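Section 4: Whole-body control with a wheeled load

These notes follow the balance material in Section 3. Have the centroidal momentum equations to hand. The controller discussed is the one in the Larkau stack; the Zudoditz planner sits above it and is covered in Section 6.

## 4.1 The problem

A humanoid holding an object with both hands forms a closed kinematic chain. If the object is fixed, the hand contacts can carry load and help with balance. If it is free, they add mass and little else. An office chair on castors falls between the two: it resists vertical force, gives way horizontally, and changes its resistance whenever a castor swivels.

The planner therefore must not treat the grasp as a support contact. In Larkau this is set by `contact_type: rolling`, which removes the horizontal components of the hand wrench from the support calculation and keeps the vertical one, capped at 22 N per hand.

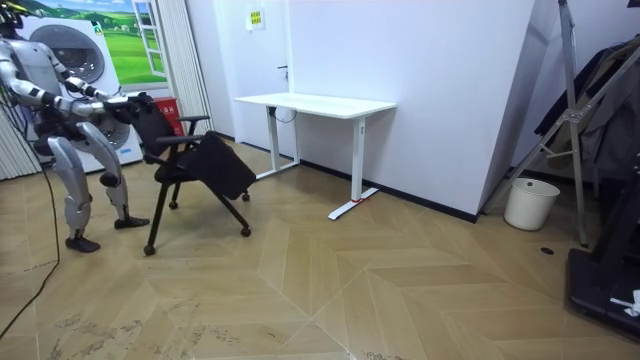

*Fig. 4.1. Two-handed grasp on the chair backrest, knees bent, one foot forward.*

With the feet staggered as in Fig. 4.1, the support polygon is longer in the pulling direction. The crouch lowers the centre of mass and keeps the knees away from the straight-leg singularity — a common cause of solver failure in last year's coursework.

## 4.2 Task priorities

The quadratic program is solved with four levels, highest first:

1. Dynamics, joint limits and friction cones
2. Centre of mass position
3. Hand pose relative to the grasp frame
4. Posture

Hand pose is below centre of mass on purpose. When the two conflict, the hands lag and the robot stays up. Swapping levels 2 and 3 gives better tracking in simulation and falls on hardware.

## 4.3 Estimating the load

Castor friction is not modelled. The Lazaridis filter estimates a single horizontal force from joint torques and passes it to level 2 as a disturbance. Over 312 logged pulls, 189 finished without a regrasp. Most of the others show a step in the estimate just before the grip is released, consistent with castor swivel.

Logs are in Avero format. Plot `f_ext_x` against `com_err_x` before changing any gains.

## Exercise

Derive the largest horizontal pull for the stance in Fig. 4.1, taking the foot spacing from the robot model file. State where the zero moment point lies at that limit.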